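Bondach › Sprechen & Senden › Gesprächspulte › Zitix

Zitix Gesprächspult
Aufnahmepult für lange Interviews, Podcasts und Talkrunden
859 Euro inkl. MwSt., Versandkosten trägt Bondach
Lieferbar. Seite zuletzt geändert am 11. Sep. 2024

Wer schon einmal drei Stunden lang einem berühmten Menschen beim Nachdenken zugehört hat, kennt den Moment, in dem es endlich interessant wird. Das ist erfahrungsgemäß der Moment, in dem die Speicherkarte voll ist. Oder der Gast hat sich so weit in den Sessel zurückgelehnt, dass sein Geständnis klingt, als käme es aus dem Treppenhaus.

Das Zitix ist ein Aufnahmepult für genau diese Gespräche. Es kann keine Jingles abfeuern, es hat keine bunten Tasten für Applaus und Trommelwirbel, und wer ein Furzgeräusch einspielen möchte, muss es selbst beisteuern. Dafür nimmt es auf, und zwar bis zum Schluss. Zwei Mikrofoneingänge, zwei Kopfhörerausgänge, ein großer Drehknopf je Seite und eine rote Leuchte, die man auch dann noch findet, wenn die Flasche auf dem Tisch nicht nur Dekoration war.
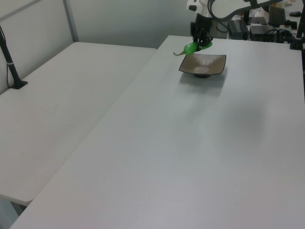

Was es kann

Jede Stimme landet auf einer eigenen Spur. Das klingt selbstverständlich, bis man die erste Folge schneidet, in der der Gastgeber über jede Pointe seines Gastes hinweglacht. Mit getrennten Spuren lässt sich das Lachen leiser drehen. Den Gastgeber selbst leider nicht, dafür haben wir keine Lösung im Programm.

Der Rückgriff: Das Pult behält fortlaufend die letzten 40 Sekunden im Zwischenspeicher, auch wenn niemand auf Aufnahme gedrückt hat. Drückt man dann doch, sind sie dabei. Viele Gäste sagen ihren besten Satz, während sie noch den Mantel ausziehen. (Bitte sagen Sie Ihren Gästen, dass das Gerät so arbeitet. Erstens gehört sich das, zweitens ruft sonst die Agentur an. Abschalten kann man die Funktion im Menü unter »Vorlauf«.)

Die Räuspertaste schaltet den eigenen Kanal stumm, solange man sie hält. Sie ist groß, sitzt vorn und macht kein Klickgeräusch. Beim Vorgänger klickte sie, und zwar lauter als das durchschnittliche Räuspern, wofür wir uns an dieser Stelle noch einmal entschuldigen.

Die Nähehilfe gleicht aus, wenn jemand vom Mikrofon abrückt. Sie wirkt behutsam und hat Grenzen. Wer aufsteht, zum Fenster geht und von dort aus die Zukunft der Menschheit erklärt, bleibt leise. Es gibt Redaktionen, die das als Vorzug betrachten.

Was es nicht kann

Streamen. Gar nicht. Wir wissen, dass alle anderen es können. Das Zitix schreibt auf Karte und gleichzeitig auf den angeschlossenen Rechner, und damit ist sein Ehrgeiz erschöpft. Es hat auch keine App, kein Konto und keinen Assistenten, der nach der Sendung fragt, ob er sie zusammenfassen darf.

Telefonzuschaltungen gehen über die Klinkenbuchse an der Rückseite. Die Buchse ist beschriftet, allerdings auf der Unterseite des Gehäuses. So-ying Hung aus der Entwicklung hält das für logisch, weil man das Gerät beim Einstecken ohnehin anhebt. Der Rest des Hauses hat aufgegeben, mit ihr darüber zu streiten, zumal sie bei der Räuspertaste recht hatte.

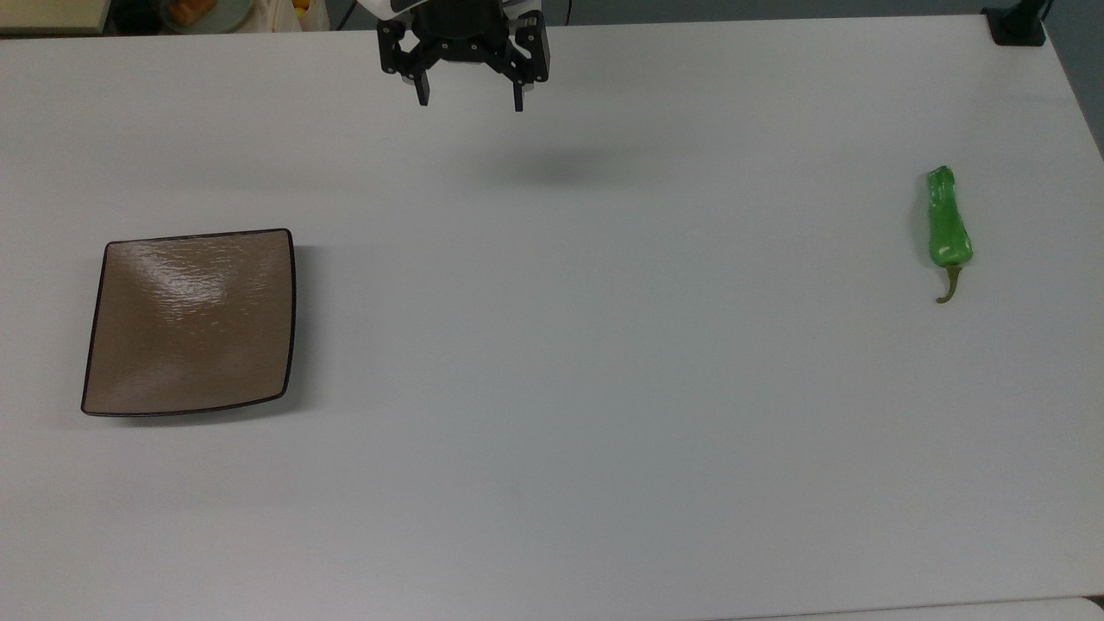

Bondach Tontechnik — Abteilung Sprechen & Senden

Zubehör

Liao Tischarm. Hält das Mikrofon dort, wo man es hinstellt, auch bei Gästen, die auf den Tisch schlagen, wenn sie recht haben. Die Klemme greift an Platten bis 40 Millimeter. Für antike Eichentische, wie sie in Studios derzeit gern stehen, gibt es die große Klemme auf Anfrage.

Kutico Tragetasche. Gepolstert, mit Fach für Kabel und einem zweiten Fach, dessen Zweck in der Anleitung mit »Sonstiges« angegeben ist. Das Pult passt samt Netzteil hinein, der Tischarm nicht. Ja, wir haben das auch erst hinterher gemerkt. Eine längere Ausführung ist für März angekündigt.

Windschutz, Paar. Grau oder schwarz. Gegen Wind kaum nötig, gegen harte P-Laute sehr. Nach Whisky bitte auswaschen, lauwarm und ohne Weichspüler.

Aus dem Alltag

Ein Leihgerät stand bei uns eine Weile in der Teeküche, wo es für Probeaufnahmen freigegeben war. Die meisten Kollegen haben daraufhin einen Podcast angefangen. Keiner hat es bis zur dritten Folge gebracht, aber alle waren mit dem Klang zufrieden, und einer spricht seither auch beim Mittagessen deutlich tiefer. Gelernt haben wir vor allem, dass Menschen Drehknöpfe anfassen, sobald sie nervös werden.

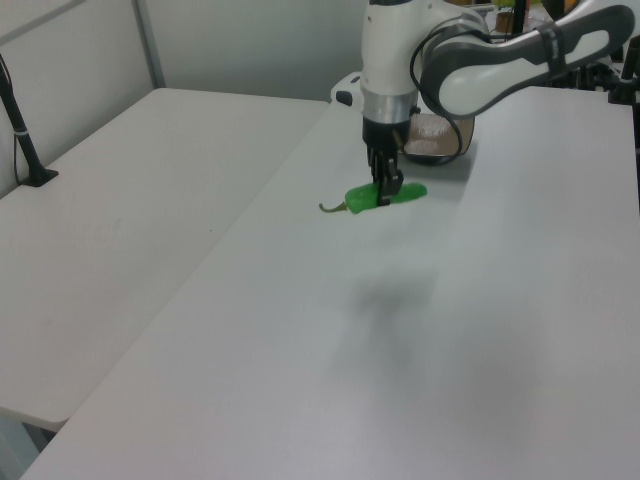
Deshalb lassen sich beide Knöpfe jetzt sperren. Der Gast darf weiter daran drehen, es passiert nur nichts, und die meisten scheint das zu beruhigen. Die Sperre löst man mit einem langen Druck auf beide Knöpfe zugleich. Wer das Kapitel dazu in der Anleitung sucht: Es steht unter »Reinigung«. Das wird in der nächsten Auflage berichtigt.

Noch ein Wort zur Lautstärke. Ab Werk ist das Zitix vorsichtig eingestellt. Es rechnet damit, dass im Lauf des Abends jemand losbrüllt, und lässt entsprechend Luft nach oben. Die ersten Minuten wirken im Kopfhörer dadurch etwas leise. Bitte nicht nachregeln, das Brüllen kommt noch.

Technische Angaben

Eingänge: 2 × XLR, Phantomspeisung je Kanal schaltbar
Kopfhörer: 2 × Klinke, getrennt regelbar
Zuspielung: Klinke, Rückseite (Beschriftung siehe Unterseite)
Aufnahme: SD-Karte und USB-C parallel
Laufzeit mit Akku: 15 Stunden
Gehäuse: Aluminium, matt, mit Gummifüßen
Lieferumfang: Pult, Netzteil, USB-Kabel, gedruckte Anleitung. Keine Speicherkarte, wir bedauern.

Häufig gefragt

Reichen zwei Mikrofone für eine Dreierrunde?
Nein. Eine Dreierrunde ist aber meistens ein Gespräch mit einem Zuhörer, und der kommt ohne aus.

Funktioniert das Pult mit meinem alten Mikrofon?
Wenn es einen XLR-Stecker hat, ja. Wenn es ein Erbstück ist, schicken Sie uns vor dem Einschalten der Phantomspeisung lieber eine Nachricht.

Kann ich es zurückgeben?
Innerhalb der gesetzlichen Frist und ohne Angabe von Gründen. Aufnahmen bitte vorher von der Karte nehmen. Wir hören nicht hinein, aber wir wären neugierig.

Bestellungen und Fragen zur Sammelrechnung nimmt der Vertrieb über das Kontaktformular entgegen. Fragen zur Klinkenbuchse gehen direkt an So-ying Hung.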